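# Ollard allotment records

Sowing, harvest and weather notes from the Ollard allotments, typed up from paper notebooks.
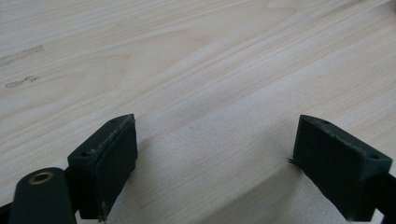 The notebooks cover 12 growing seasons on the lower half of the site. Most pages were kept by Teemu Keskinen, with a second hand (Barış Türkmen) taking over the bean and squash pages in the later books. Typing up finished on 9/29/18, apart from the loose sheets mentioned under Known problems.

## Files

- `sowings.csv` has one row per sowing, 900 rows
- `harvests.csv` has one row per picking, with weight where it was written down
- `weather.csv` holds the daily notes, mostly rain and frost
- `plots.csv` lists the plots and which way they face
- `varieties.csv` gives the name as written in the notebook and the name we settled on

All files are UTF-8 with commas between fields. Fields with a comma inside are quoted. An empty field means the notebook was blank. A zero means somebody wrote a zero.

## Columns in sowings.csv

| Column | Meaning |
|---|---|
| `sow_id` | number given while typing up |
| `plot` | matches `plots.csv` |
| `crop` | plain name: leek, broad bean, beetroot |
| `variety_raw` | spelling in the notebook |
| `date` | day the seed went in |
| `under_cover` | y, n or empty |
| `came_up` | y, n, part or empty |
| `remarks` | anything else on the line |

Dates in the CSV files are year first. The early notebooks leave the year off most pages and we took it from the cover. Where a book runs over the winter the year changes at the first January entry.

## Weights

Harvest weights are in grams. The first three notebooks used pounds and ounces, and these have been converted and rounded to the nearest ten grams. The original text is kept in `weight_raw`, so you can redo the conversion if you want finer figures. "A bucket" and "two carrier bags" were left as text and have no weight.

Potatoes were weighed with the soil on until the fourth notebook. Don't compare yields across that point.

## Varieties

There are 292 different spellings in `variety_raw`, many of them for the same thing. Two names caused most of the trouble:

- **Grollusell** is a climbing bean saved on the site. It also turns up as Grolusel and "Teemu's G."
- **Jomuveck** was used for a squash and, for one season, for a kale from the same seed swap. Check the `crop` column before grouping by variety.

## Known problems

- Plot 6 was split in two partway through. Rows before the split say `6`, rows after it say `6a` or `6b`.
- Slug damage is recorded only when it was bad.
- The May pages of the seventh notebook are missing. Sowings for that month came from seed packets and have no `came_up` value.
- Frost notes are by eye. There was no thermometer on the site until the ninth notebook.
- Loose sheets from the Shukla plot still need sorting. They will be added as a separate file and the existing row numbers won't change.

## Checking

Every row was typed once and read back against the page by the other person. Words we couldn't read are marked `[?]` in `remarks`. If you know the plots and can fill any of these in, open an issue with the `sow_id` and what you think it says.

## Use

Free to use and share. Please say where the records came from, and leave the raw columns in if you pass on a changed copy.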